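The Left Arm

In July the club had only the simulation, and the simulation had only one table.

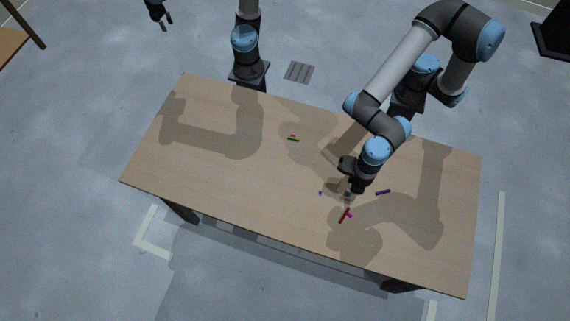 She wrote the task on paper before she touched the keyboard. Bring the pieces together in the middle. Do not let the arms meet. The teacher had given each pair a name for their program, and theirs was Walta. The boys at the next screen were Bendico, and they were already laughing, so it was going well for them or very badly.

"Start with the red one," said her partner.

"The blue cube is easier."

"The cube gives the same points. And the right arm is almost over the red one already."

He was right, but she did not like how the red bar lay across the grain of the wood, with the small magenta piece beside it. If the fingers closed a little too wide, they would take both. She changed one number and ran it again. It was attempt 219. She knew this because the program wrote it in the corner of her screen, and she wished that it would not.

"And the left arm?" he asked.

The left arm waited away from the table, its gripper over the bare floor. In all this time they had not given it one line of work. She felt a little sorry for it — a foolish thing to feel for a drawing made of numbers.

"Let it take the green bar," she said.

"We have 3 minutes."

"Then write quickly."

He pulled the keyboard to his side. His typing was terrible, he used two fingers, and she read each line aloud behind him so that he would not forget the brackets. Somebody from Bendico came to look over their shoulders and did not laugh.

She put her finger on the key and waited for him to nod.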